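Kitchen Corner: the worktop amnesty

Well, I said in the last newsletter that I would have a proper go at my kitchen worktop before February was out, and I have, and I'm going to tell you all about it whether you like it or not!

For anyone new, this is the corner where I witter on about kitchens. Last time it was the drawer full of takeaway menus (thank you for all the replies, and yes, Delwyn Partington, you win, a menu from a place that shut before your children were born is hard to beat). This time it's granite. We inherited ours with the house, it's that speckledy brown and tan sort that was in every kitchen brochure for years, and I've gone from hating it to being quite fond of it. It hides everything. That's the trouble with it, really. You can leave toast crumbs on it all morning and not see a single one until you put your sleeve in them.

So the rule for the amnesty was that everything came off. Toaster, kettle, the fruit bowl with the batteries in it, the radio, a stack of post, two jars of something Isla brought back from her holidays that we've never dared open. All of it went on the table and I wiped the stone down from one end to the other with warm water and a drop of washing-up liquid. I used to use a lemony spray, but Warrick Grimshaw, who fitted kitchens for years before he retired to annoy the rest of us at the allotments, told me off about it. He says anything with lemon or vinegar in it will dull the polish in time, so the spray has gone to live in the bathroom. Dry it off with a soft cloth afterwards or you get smears. I didn't the first time and had to do the lot again.

Then you only put back what you use every single day. I was strict! The toaster went in the cupboard and lasted there until breakfast, so I've let that one back out. The post has gone in a basket by the front door. The fruit bowl is having a rest.

The kitchen roll caused the most bother. I've had it on the wall, I've had it under the cupboard on one of those sprung things that fires the roll across the room, and for a while it just rolled about loose behind the bread bin. Now it's upright on the end of the worktop, on a holder with a thin rod up the side, and I can tear a sheet off with one hand while the other is holding something dripping. I don't know why I resisted for so long. My mother always had hers upright and I expect that's why.

Mugs are allowed out one at a time. I tried for none and it was miserable, there's always somebody halfway through a tea and it has to go somewhere. 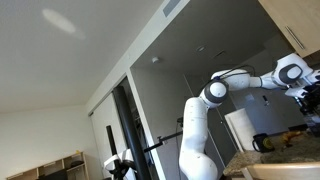 The chairs are the next thing to sort out. They're light wood with a good wide rail across the top, very nice for hanging a tea towel over and, I'm sorry to say, a coat, a cardigan and somebody's bag as well. Alby Quinlan has suggested hooks on the back of the door. I'm thinking about it. I've also been round all the cupboard handles with an old toothbrush, the metal bar sort collect a grim little line of grease just where they meet the wood and I'd never once noticed until I was down there with my glasses on.

The whole job took me an afternoon, with a stop for cake — quite a long stop. It has stayed mostly clear ever since, apart from the corner by the kettle, which seems to breed teaspoons.

Now, your turn. Nikau Pirihi is putting together a page of readers' worktop tips for the next issue and has 30 already, but a fair few of them are about limescale and we could do with some variety. How do you keep the bread bin from taking over? Where on earth do you put the chopping boards? I'd especially like to hear from anyone with a really tiny kitchen, as I've only ever had medium ones and my advice is probably useless to you. Drop a note in the box by the door or send it with your subscription slip.

Next time, the cupboard under the sink. I opened it this morning to have a look and shut it again — wish me luck!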